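Staff at the Birka centre are asked to follow the steps below when preparing a letter-sorting table for a family session. One table serves 18 children in turn. 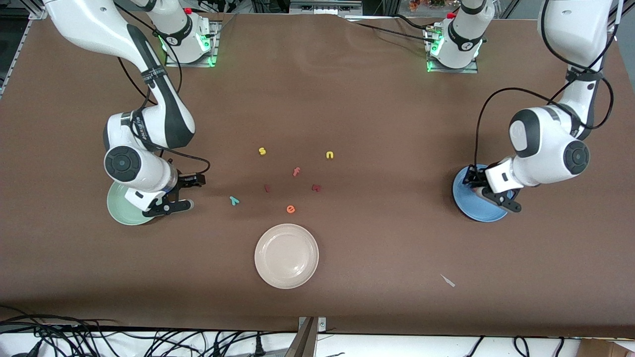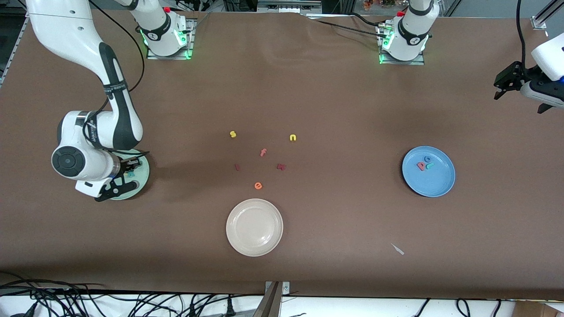 *Page last changed: October*

## Before the session

1. Cover the table with plain brown paper and tape it down on the underside.
2. Check the letter set against the list in the lid. A full Wamalent set holds 51 letters. Report any gaps to the Riedl store.
3. Put out plates in pale colours. Small letters show up best on a plain surface.
4. Scatter the letters face up, with space between them.

## Running the activity

Give each child one sound at a time. Ask the child to find the letter, say it aloud and place it on a plate. Allow two attempts before offering help. Children who already know the sounds may build short words instead.

## Afterwards

Wash the plates and letters in warm soapy water and leave them to dry on a rack. Letters must be fully dry before they go back in the box.

Spare sets are kept at the Penusier branch and may be borrowed for one month. Requests should give the name of the room and the time of the session.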